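Chapter 7
Sound in Shared Rooms

In this chapter you will learn
How sound travels from a talker to a listener indoors
Why a room can be loud even when no one in it is speaking loudly
What absorption and reverberation mean
How the layout of a room affects the people who work in it

Chapter 6 dealt with sound outdoors, where it spreads out from its source and mostly does not come back. Indoors it comes back. A word spoken in a closed room reaches the listener first by the straight path through the air, and then many more times by longer paths, after bouncing off the walls, the floor, the ceiling and the furniture. The first arrival is called direct sound. Everything that follows is reflected sound.

Which of the two matters more depends on where the listener is. Close to the talker, direct sound is much stronger. Farther away it weakens, while the reflected sound stays at nearly the same level throughout the room. At some distance the two are equal. This is called the critical distance, and we will calculate it in Section 7.4.

7.1 Open rooms

Many offices, studios and workshops are now laid out as one open room. An open room costs less to build than a row of small ones, and it is easier to rearrange. It also removes the partitions that once stopped sound from getting from one desk to the next. A phone call that bothered one neighbor before can now bother a dozen.

Long, flat walls deserve special attention. A hard wall reflects sound much as a mirror reflects light, so a person speaking near one end can often be understood well down its length. When two such walls face each other, a sharp noise may bounce back and forth between them. The rapid buzzing that results is known as flutter echo.

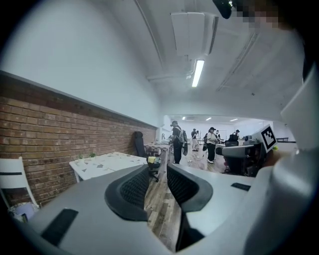 Figure 7.1 An open room with a long wall on the left.

Covering part of the wall changes this. Cloth panels, full bookshelves and heavy curtains all take up some of the sound that strikes them. We describe a surface by its absorption coefficient, a number between zero and one. Painted concrete is close to zero. A thick fiberglass panel can be close to one for high-pitched sounds, but it does much less for low ones — a point that buyers of thin panels often miss.

7.2 The Wiltcombe reading room

We will return several times to one case. The town library in Wiltcombe turned an old storeroom of 600 square feet into a public reading room. It is 25 feet long, with a plaster ceiling and a tile floor. Soon after it opened in May, visitors complained that they could follow conversations from 18 feet away.

The library asked the firm of Mudaliar Stititz for advice. Measurements showed that the reverberation time, the time a sound takes to fade by 60 decibels, was far too long for a quiet room. The firm proposed a carpet and ceiling tiles. A similar treatment had already been used in the Drurholm town hall, which seats up to 100 people. Problem 3 at the end of the chapter asks you to compare the two rooms.

7.3 People and distance

People are part of the acoustics of a room. Clothing absorbs sound, so a full hall is less reverberant than an empty one. People also change how they talk. They lean in when the background is noisy and raise their voices when they cannot. Each raised voice adds to the background, and others speak up in turn. This is called the Lombard effect, and it explains why a restaurant grows louder as the evening goes on. 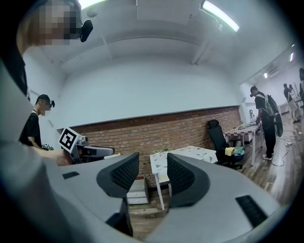 Figure 7.2 People in a shared room, one close by and others farther back.

Outdoors, each doubling of distance lowers the level of a voice by about six decibels. Inside, the drop is smaller once the listener is past the critical distance, and moving a desk a few feet may then make no difference that anyone can hear. Before working out how much absorption a room needs, we have to know how much it already has. Section 7.4 begins with the surfaces themselves.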